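My job used to be the dish room, and I'd like to say a word for the dish room before I get into the robots. It's loud, your glasses fog up, and you will go home smelling like other people's gravy. But I did eight years in the one at Drodden, the catering outfit on the edge of Flurkau, and I liked most of it. There were 14 of us on the evening crew then, and we put 2,000 place settings through on a big night.

Now I spend half my week upstairs teaching an arm to put things away. The system is called Gradis, and management talks about it the way my aunt talks about her new knee. What they brought me was a white table and a pile of stuff you'd find in any kitchen. A green cup, a colander, a blue sponge, a ketchup bottle on a pink plate, a toaster oven parked off to the right, and the white gripper laid across the middle with its cables trailing off toward the edge. My part is deciding what goes where, and then fixing it when the arm has other ideas.

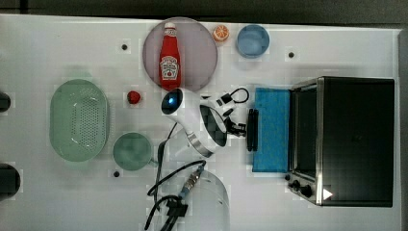
Who should be teaching a machine to handle dishes? The people who have handled dishes for years, on the clock, and at a better rate than they got for washing them.

I feel pretty strongly about that last bit! When the project started, the plan was to have engineers do the teaching and have us come in at the end to "validate." Khoa Khúc, who ran the dish room and has forgotten more about stacking than I'll ever know, went to one meeting and asked which of them had ever grabbed a colander with wet gloves on. Quiet room. Two weeks later he had a desk upstairs and so did I.

And look, the knowledge is real. A full bowl and an empty bowl are two different objects to a dishwasher. You pick up a cup one way if it's going on a rack and another way if it's going on a shelf over your head. I never thought of any of this as skill until I had to break it into pieces small enough for a machine, and by the end of the first month (February, dark when I got there and dark when I left) I'd filled a notebook with things I didn't know I knew. That notebook is worth money. I've said so in writing, and I'm still waiting to hear back.

What I didn't expect was how much of the new work is looking at screens. There's a little camera out by the gripper, and I've gotten so used to what it sees that I could pick those bolt heads out of a lineup. Mostly it's black hardware up close, some blue, and a big gray blur where you'd really like to see the thing you're reaching for. Kamarul Jugah, who sits next to me, went through 231 clips in one shift and told me he dreamed in that view. My back feels great these days. My eyes are shot by three in the afternoon.
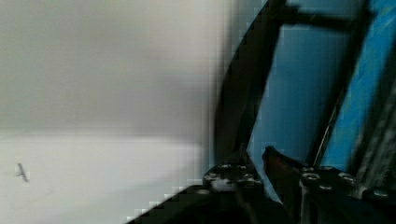
Is screen work easier than the dish room? It's easier on the knees and shoulders and harder on the eyes and the mood, and the breaks ought to be scheduled with that in mind.

The mood part matters more than people upstairs think. Downstairs you could gripe while you worked, and somebody would sing, and somebody else would throw a rag at them. You can't really do that with a headset on. The crew down there is smaller now too. Nobody was fired, I want to be fair about that, but when people left their spots stayed empty, and the ones still down there are carrying the heavy pots with fewer hands while the arm practices on cups. If you ask me, that's backward. Give the machine the stockpots first! I'm told the stockpots are hard. They're hard for us too, that's my whole point.

My cousin works at the Xolalpa plant, where they did this a couple of years before we did, and over there the crew got a say in which jobs went to the machines and in what order. They had a vote and everything. It was messy and it took forever, and she says people still argue about it at lunch. I'd take that mess. We got an email.

So I'm not against the arm. I've gotten fond of it — I cheer out loud when it gets a cup by the handle, ask anyone on my floor. I just want the deal written down: extra pay for the teaching, those empty spots downstairs filled until the arm can really lift something, and a seat for the dish crew when the next table gets wheeled in. Khoa is drafting a letter this week. I'm signing it, and I've already told him he spelled my name wrong.

287 shares | 14 comments

Related
The night shift wants its radio back
What Flurkau's bakers learned from the bread slicer
Who gets paid for training time?
Why I still wash the good knives by hand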